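Subject: Re: [plalel-seedswap] Saving squash seed, and the October packets
From: Shalini Pal
To: the Plalel seed swap list

Dear all,

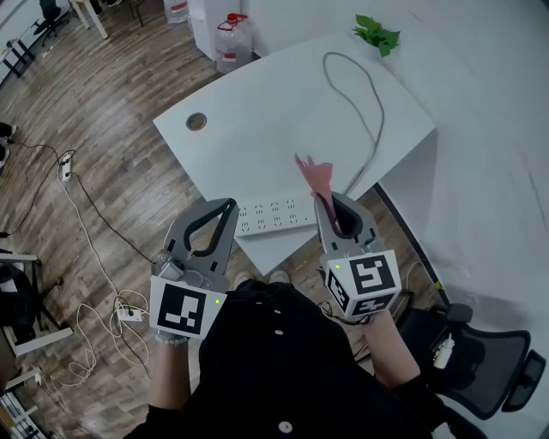 Thank you, Osian, for getting us started on the squash question, and please forgive me for taking so long to write back (we've had my sister's family staying, and the house has been wonderfully noisy). I've put the part I'm answering below so that newer members can follow along.

Osian Ifans wrote:
> I grew the Mwakyusa winter squash again and had a lovely crop, but
> one plant gave me fruit that were striped and pointy at one end.
> Same packet, same bed. Did I get a bad seed, or is it something I
> did? And can I still save seed from the others? I have two really
> handsome ones curing on the porch and would hate to waste them.
> Also, how many seeds go in a swap packet this year?

Osian, I don't think you did anything wrong at all! My guess is that a bee paid a visit to somebody's ornamental gourds the summer before, and the seed in your packet was already crossed. You wouldn't see it in the fruit that seed came from, only in the plants that grew out of it, and that always feels a bit unfair to me.

As for the handsome ones, eat them and enjoy them, but I wouldn't put their seed in the swap unless you pollinated the flowers by hand. That odd plant was blooming right next to them. Do keep a few seeds for yourself if you're curious. I did that years ago with a crossed pumpkin and got something so bitter that I spat it into the sink, so please taste a tiny bit raw before you cook any, and throw it out if it's bitter.

If you want to try hand pollinating next summer, tape the female flower shut the evening before it opens, and a couple of male ones too. Go out early, before your coffee if you can stand it, then tape the female closed again when you're done and tie some yarn on the stem. Kamlesh uses red yarn and finds it again in September. I used green one year, which was silly of me.

Packets: 35 seeds for lettuce, tomatoes and other small things. For squash and beans, whatever you can spare is fine. Please write the variety and the year on the front, in pencil, and let everything dry properly first. Pankaj had a whole envelope of Husari beans go moldy last winter and he's still sad about it.

Bujar, did you ever find your long white eggplant? I'd dearly love a few seeds if so, and I have plenty of okra to send you in return.

Warmly,
Shalini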